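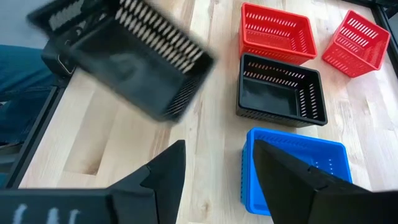

Gisela Ocampo reckons plastic baskets are all the same and I should stop going on about them. Well, sorry Gisela, I've been using the Vudness slotted ones since December and I'm going on about them!

I bought the set of 7 (mixed colours, though I'd have taken the lot in black and red given the choice). The slots along the sides are what sold me — onions and garlic need a bit of air, and my old solid tubs were hopeless for that. The inside of the black one is nice and smooth too, so crumbs and onion skins wipe straight out.

Moans? They slide a bit on a wooden worktop if you're rummaging in a hurry. The slots are no good for anything small either. I lost two packets' worth of peppercorns down the back of the cupboard and I'm still finding them. Also the box claims each basket takes up to 12 tins, which I suppose is true if you only buy the titchy ones.

Mine came from Boltcombe, £14 the set, and I'd get them again. I've already got my eye on another lot for the bathroom.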